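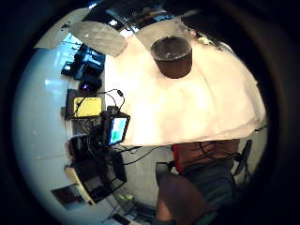

Transparent cups: first results from the Skidmont handling trial

The Skidmont group has finished the first round of its work on handling clear plastic cups that are partly filled with liquid. A short account follows for readers who asked after the January meeting. The full write-up is with Riku Kikuchi and will go on the shared drive once the tables have been checked.

The question was a narrow one. Policies trained on the group's general tabletop set pick up mugs and tins reliably but tend to misjudge the height of a clear cup. The gripper closes on or just above the rim, or comes in low and pushes the cup along the cloth. Sun-ja Heo's view was that the model takes the top of the liquid for the top of the object, as the dark band is the only strong edge available to it. On a white cloth under overhead light the empty part of the wall has very little contrast.

To test this, the group recorded 2103 demonstrations with the hand-held gripper and its wrist fisheye camera. Fill level, liquid colour and cup position were varied between recordings. The lens was left uncorrected, both in training and at run time. An earlier attempt to flatten the view lost too much of the area near the gripper fingers, and the gain in straight lines did not repay it. Of the demonstrations, 519 were set aside and never used in training.

Two policies were compared. The first, the baseline, sees single views only. The second, which goes by the name Ristireo, sees a short run of views and is also trained to predict where the rim lies. The rim labels were drawn by hand by Sânziana Iordache and Yoon-hee Nam on the last view before contact, then carried back through the recording using the tracked gripper pose. Drift in the pose was the main source of label error. Recordings with a visible jump in the track were dropped before the counts given here.

Each policy was then run on the arm for 200 trials with the same cup positions and fill levels. A trial counted as a success if the cup was lifted, held and set down upright with no liquid on the cloth. Ristireo did better at every fill level tested. The gap was widest for cups filled to less than half, as the liquid-edge account would predict, and small for cups filled near the top. With plain water the two policies were closer than expected. We do not have a good explanation for this – the water trials were all run late in the day, and the lighting was not logged.

Nine of the Ristireo failures were looked at in detail. Most were approaches from the side on which the wall of the cup faded into glare, where the predicted rim sat too low. The remainder were slips after a sound grasp, and the method does nothing about those. Jae-hoon Do has suggested a force threshold on the fingers, which would be simple to add but would have to be tuned for each type of cup. Thin cups deform well before they slip.

Two limits should be kept in mind. All demonstrations were made on a pale cloth, and a handful of informal runs on a dark bench went badly for both policies. Only one shape of cup was used.

The next round will add patterned cloths and a second cup with a handle. Lighting will be logged for every trial. Comments on the protocol should reach Riku by 3rd October, before recording starts again.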